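The Jikus Kitchen Letter: onions, again

Well, hello from the land of fried onions. I promised in February that I'd stop complaining about my kitchen and do something about it, and I've now done something about it, so you get the whole story whether you wanted it or not. Put the kettle on.

For anyone new: I live in Kerkow, upstairs from a dry cleaner, in an apartment where the kitchen and the living room and the place where coats hang are pretty much the same room. I cook a lot. Fish on the stove at seven, fish in my scarf at breakfast. My sister once hugged me at a train station and said "cumin" before she said hello.

The apartment does have a range hood. It's a Flender, older than my time here by a good long stretch, and until this spring I had never once cleaned the filter. I know! I write a newsletter about kitchens! I wiped the outside every week and felt very good about myself, and the whole time the mesh underneath was basically a sweater made of grease. I found this out by pressing the little catch one evening out of pure boredom and having the thing drop into a pan of lentils. (We had toast.)

So I did what I always do and called Homa Kermani, who fitted kitchens for years before she switched to teaching people how to do it. She asked me whether my hood blew the air outside or just pushed it back into the room. I said I had no idea. There was a silence. Then she told me to open the cupboard over it and look for a duct.
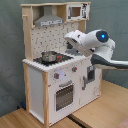
There wasn't one. What I had was a recirculating hood, meaning it sucks the air up, sends it through a filter, and hands it right back to you. Those can be fine, Homa said, as long as there's a charcoal filter in there for the smell, and as long as somebody changes it now and then. Mine had a slot for charcoal filters. The slot was empty. For all I know it had been empty since the day the hood went in.

I'd like to say I handled this calmly, but I went straight to Akbari, the hardware place by the bus station, and stood in the ventilation aisle for so long that a man asked me if I worked there. A new hood was 161 dollars for the plainest one. A pair of charcoal filters that fit mine was far less than that, and I bought those and a bottle of degreaser and walked home feeling like I'd robbed the place.

Then came the cleaning. If you're going to do this, here's how it went for me. I filled the sink with the hottest water I could get, added a big squirt of dish soap and a scoop of baking soda, and laid the metal filter in it. I gave it 16 minutes (I had a podcast on and that's when it ended, there's no science there). The water went the color of strong tea. I scrubbed gently with an old dish brush, drained it, did it all over again, and stood the filter on a towel by the window overnight. The degreaser I used only on the inside of the hood, with the power off at the breaker, and I kept it well away from the charcoal. You can't wash most charcoal filters, by the way. Some of the pricier kinds you can, so look at the leaflet.

The difference was silly. I could hear it, for one thing. The old rattle dropped to a kind of hum, and the second speed now felt like the old third. I fried onions that night just to show off to myself, and by bedtime the room smelled like a room.

That got me thinking about where the hood goes in the first place, and that's what I really want to talk about this month, so sorry for the long run-up.

A lot of us rent, and we take the kitchen as it comes. But if you're ever in a position to move things even a little, think about the air before you think about the tile. I did the opposite in my last place. I spent weeks on tile! And then I put the stove under a window where the breeze blew the steam sideways past the hood and into the hallway. 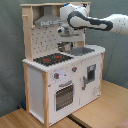
Height is the bit people argue about, and I've heard strong feelings in both directions. Hang the hood too high and the steam wanders off before it gets there. Hang it too low and you crack your forehead every time you stir. The leaflet for your own hood gives the range, and you have to go by that, especially over gas. Shape matters to me too, more than I expected. I've become very fond of the old sloped kind with its buttons in a strip along the lower edge, like on that play kitchen, where you can find them by feel with a spoon in your other hand. My Flender has its switches tucked up underneath, and I've been guessing at them for years. Half the time I turn on the light when I want the fan.

Speaking of the light, check your bulb. Mine was a 60 watt, an old one, sitting inches from all that grease, and the label inside the hood (once I'd scrubbed it enough to read it) gave a lower limit. I've put in a cool little LED and now I can see what I'm browning. Did you know garlic goes gold before it goes brown? I'd been skipping a stage.

A few more habits, mostly stolen from Homa. Turn the fan on before the pan gets hot, and leave it running for a while after you've finished. Cook on the back burners when you can, the hood catches more from there. Put a lid on things. Crack a window across the room if it's not freezing, so the fan has some air to work with. And empty the trash the same night if it's fish, please, I say this with love.

I also had a lovely note from Harish Agarwal, who wrote in after the spice jar issue. He keeps his spices on the shelf right next to his stove and wanted to know if that was why his paprika had gone dull and clumpy. I'd bet on it, Harish! Heat and steam are rough on ground spices. Move them to a drawer or a shelf on the other side of the room, and don't shake the jar over a steaming pot, tip some into your hand first. He says he's been cooking the same bean stew since college and it's only lately started tasting like cardboard, so I'm hoping for a happy update.

While we're on shelves, a quick word for the microwave people. If yours is taking up half your counter, getting it up off the work surface gives you back so much room, but mind the height. You want to be lifting hot soup at chest level or lower. My aunt had hers over the fridge and we all learned to eat things cold. 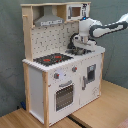 Range hood to the left, microwave to the right on a play kitchen.

Next month I'm going to be on about drawers, and in particular the one next to the stove that holds a corkscrew, a tape measure and the manual for a blender I gave away. If you've got a drawer like that I'd love to hear what's in it. Just hit reply, it comes straight to me.

And go take your filter out. Tonight, before dinner. Move the lentils first.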